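6 Camera comparison before mounting on the arm

Run this comparison before you fit a camera to the Drondarora arm. It tells you which of the supplied cameras suits your light and your working distance, and it gives the controller a reference picture for each one. Allow a full morning if you test both cameras outdoors.

6.1 What you need

Drondarora controller, firmware 309 or later
Gresau fixed-focus camera
Plodell zoom camera
Dlamini bench clamp and tripod plate
2 camera cables, straight plug
Printed focus chart from the document pouch

CAUTION: Switch the arm off at the base before you plug in or remove a camera cable. The tool connector carries power whenever the base light is on.

6.2 Indoor check

1. Fix the Dlamini clamp to the bench and attach the Gresau camera.
2. Connect the cable to port A on the controller.
3. Open Cameras > Compare and select Slot 1.
4. Place the focus chart flat on the bench under the camera.
5. Press Capture. The controller stores the picture and shows a sharpness score.
6. Repeat steps 1 to 5 with the Plodell camera, using Slot 2.

A score under 499 at bench distance means the chart is out of focus. Clean the lens cover, move the clamp and capture again.

Note: Leave the shutter setting on Auto for the indoor check. Manual settings are kept when you change slots and will spoil the second capture.

6.3 Distance and exposure check

The second check uses a view with a long depth and both sun and shade in it. A straight street, a loading yard or a long parking lot will do. Set the tripod on firm ground away from traffic, and point the camera so that sky fills part of the picture.
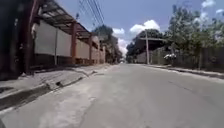
Figure 6-1. Street view with open sky, sunlit pavement and a shaded roof overhang.

Look at the same three areas in every capture.

Bright area: clouds should keep their rounded edges. If a cloud turns into a flat white patch, lower the exposure by one step.

Dark area: the ribbed or slatted texture under a roof like the one in Figure 6-1 should still show. If it goes solid black, turn on Shadow Lift.

Far area: tree lines and posts lose detail first. Some softness is normal with the Gresau camera, which is set for close work.

7. Capture the view with the first camera and save it.
8. Change cameras without moving the tripod.
9. Capture again and press Side by Side.
10. Zoom to level 9 on the far area and compare.

CAUTION: Do not aim either camera at the sun. Damage to the sensor is not covered by the warranty.

6.4 Choosing a camera

For picking parts from a tray, use the camera with the higher indoor score. For a mobile base or outdoor work, go by the distance check. If the two cameras look the same, choose the Gresau. It is lighter and leaves more load for the gripper.

Select the camera in Cameras > Active and press Save. The controller restarts, which takes up to 2 minutes. Do not disconnect power during the restart.

Continue with section 7, Mounting the camera bracket.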